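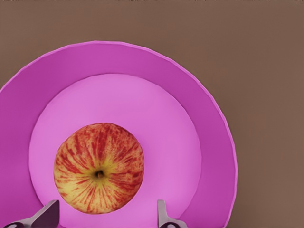
What should be settled before the department requests funds for a second arm?
The budget line for grippers and spare fingers, as these are ordered apart from the arm and are often left out.

ebrinkmann_welledton
Our office at Welledton must submit its equipment plan in July. The Koval quote covers two arms and two parallel grippers, with delivery in 19 weeks. Simulation licenses are quoted separately for 5 seats. I would welcome comments on the order of purchase.
Edeltraud Brinkmann

nusturberg_lab
We recommend licenses first. A fruit and bowl task can be planned in simulation with both arms over one table, and reach can be checked before any table is bought.

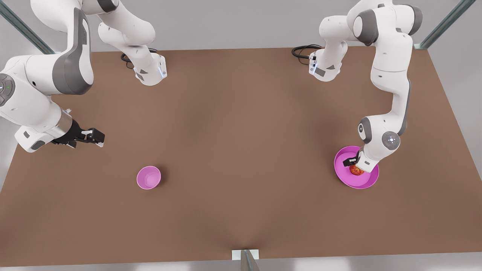
Re: Order of purchase

traritley_purchasing
I must disagree. Licenses renew each year, and at 591 per seat the cost falls on the operating budget. Hardware is a single capital request. Splitting the two cost us 4 months.

nusturberg_lab
That depends on the fiscal rules of the site. Ours permit a first-year license under capital.

ebrinkmann_welledton
Thank you both. I will ask our finance office which rule applies and request a revised quote with fingers listed separately.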